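Deck-mounted tub filler drips for several minutes after shutoff

Posted in Plumbing > Bathrooms

Kaja Juška
Asked in June, 6 replies hidden by filter

We moved into a unit in the Flitham building with a freestanding tub. The filler is mounted on the rim of the tub itself, with a separate hand shower on the same supply. After I close the valves, water keeps dripping from the spout. It slows down and then stops, but the time varies. After a bath it can go on for several minutes. After a short rinse it is only a few drops.

Static pressure at the laundry sink is normal. The shower in the same room does not drip. I have not taken anything apart yet. The manual left by the previous owner is for a Privovell filler, but there is no name on the trim, so I can't confirm it is the right one.

Is this a bad cartridge, or is it water draining out of the spout? If it is a cartridge, can it be changed from above, or does the tub have to be moved?

Rigoberto Guzmán
Accepted reply

A drip that stops by itself is usually residual water. A drip that never stops is usually a valve. You need to separate the two before you buy parts.

1. Run the filler at full flow for 2 minutes, then close both valves by hand. Do not force them.
2. Put a dry measuring cup under the spout and note the time.
3. Empty the cup once the drip stops. Dry the outlet with a paper towel, put the cup back and leave it for 3 hours with nothing else in the room running.

If the cup is dry at the end, the valves are holding and you are seeing drainage from the spout and hose. If there is water in it, one of the valves is passing.

Layout matters for access. On a rim-mounted set, the spout and the controls each sit in their own hole, and the connections are made under the rim.

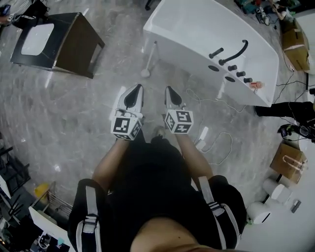

Finding out which valve is passing

Close the hot stop at the supply and repeat the test. Then open it, close the cold stop, and repeat again. The drip will disappear when the faulty side is isolated. If it continues with both stops closed for a long period, one of the stops is also leaking and should be replaced first.

Ceramic cartridges normally come out from the top. Remove the knob or lever, the trim sleeve, and the retaining nut. Take the old cartridge to the counter and match the spline count, overall length, and direction of rotation. Hot and cold are often mirrored, so label them. Flush the line with the cartridge out before fitting the new one, or grit will score the discs the first time you turn it.

The diverter is a separate part. A worn diverter sends water to the wrong outlet while the filler is on. It does not cause a drip at the spout with both valves shut.

Kalniņš
Reply

Had the same thing, it was the aerator. Unscrew it and soak it in vinegar overnight. Scale holds water back and lets it out slowly. Mine was a Flakis so yours might use a different key.

Kaja Juška
Comment on accepted reply

Cup was dry after the long test. I cleaned the aerator as well and there was scale in it. Leaving the cartridges alone for now.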